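Motorized Focus Retrofit for Stereo Inspection Microscopes
Progress report to the Misemstead Instrument Fund
Reporting period ending April 2023

Status

The project is on schedule for hardware and behind schedule for software. All five retrofit kits have been assembled. Three are installed on microscopes at Bramham and the other two were shipped to Cáceres, where one is in daily use and one is waiting for a replacement power supply. Spending is within the approved budget. No change to the scope is requested.

Mechanical work

The first version of the focus drive used a friction wheel on the coarse focus knob. It slipped when the head was raised with the heavier camera attached, and the slip was not repeatable, so it could not be corrected in software. The present version uses a toothed belt and a split pulley clamped to the knob shaft. The pulley can be fitted without removing the focus block from its post. Backlash is still present when the direction of travel is reversed. The controller now approaches every position from below, which removes most of the effect but adds time to each stack.

The stepper motors and drivers were supplied by Norkico. One driver failed during bench testing and was replaced under warranty. The fault was a poor solder joint at the connector and has not been seen on the other units.

Vibration from the motor was visible at the highest zoom setting. Thin cork washers between the motor and its bracket reduced it to a level the operators accept. A settling delay after each step is also available in the settings file and is turned on by default.

Illumination

The ring light originally supplied with the microscopes gives strong glare on polished metal and on molded parts with a glossy finish. A diffuser ring was added and is held by the existing thumbscrews. Operators at Bramham prefer to keep the diffuser in place for all work. Operators at Cáceres take it off for fracture surfaces, where low-angle light from one side shows the steps more clearly. Both arrangements will be supported, and the lighting choice will be stored with each stack.

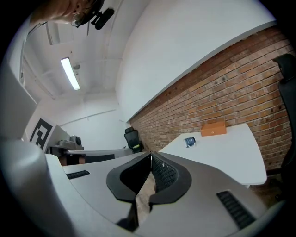
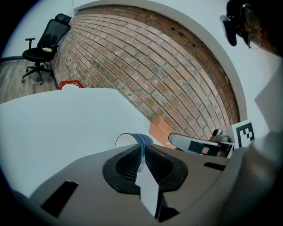

Autofocus testing was done on 17 specimens, chosen to cover the surface types that the two sites inspect most often. For each step of the drive the software computes a local contrast value, and the position with the highest value is taken as best focus. The method works well on rough or irregular surfaces and poorly on regular relief. Fine parallel grooves, like those on the inner faces of the black finger pads in the second picture, give two or more contrast peaks of nearly equal height, one at the top edges of the grooves and one lower down the walls. The routine then picks a peak more or less at random, and repeated runs on the same area disagree. A weighting that favors the upper peak has been written and is being tested. It assumes that the operator wants the top of the relief in focus, and the assumption will have to be stated in the user notes.

A total of 768 focus stacks has been recorded so far. Of these, 92 percent were accepted by the operator without manual correction. Most of the rejected stacks came from grooved or knurled parts, and a smaller group came from transparent coatings, where the routine focused on dust at the top surface. Stacks spoiled by bumping the bench were counted as rejected.

Software

The control program runs on the existing workstations at both sites. The measurement module is late. It depends on a scale calibration for each zoom setting, and the zoom knob on the older microscopes has no click stops, so a setting cannot be restored exactly. For now the program asks for a new image of the stage scale whenever the zoom is changed. Operators find this slow. A printed collar with fixed stops is being drawn up.

Work for the next period

The remaining unit at Cáceres will be brought into service in May. The peak weighting will be run on the full specimen set at both sites and the results compared. The zoom collar will be tried on one microscope at Bramham before any more are made. Assembly drawings and the parts list will be revised to show the belt drive and the cork washers, and the old friction wheel drawings will be withdrawn.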